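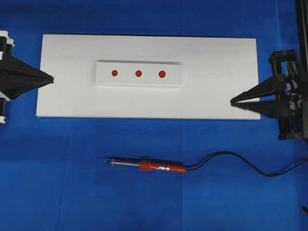

Gluing Small Parts to a Flat Panel

Surface prep
Wipe both faces with a lint-free cloth and let them dry. Scuff glossy plastic with 400 grit paper, then wipe again. Skip solvent on foam board.

Support
Lay a cloth over the bench and smooth out the worst folds. A thick fold under the panel will rock it when pressure goes on. 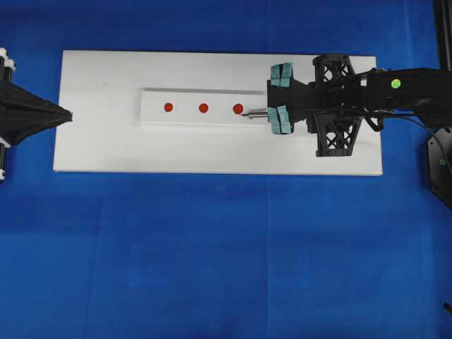

Marking out
Draw the centerline in soft pencil. Measure from one long edge only. Round dots or pads go on center to center, never edge to edge.

Clamping
Light pressure for 20 minutes is enough with white glue. Over 900 grams on a narrow strip squeezes the joint dry. Leave the panel flat overnight before drilling.
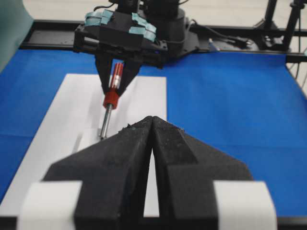 Closed black tips over a white surface.

Cleanup
Lift squeeze-out with a plastic scraper while it is still rubbery. Cap the bottle and store it above freezing.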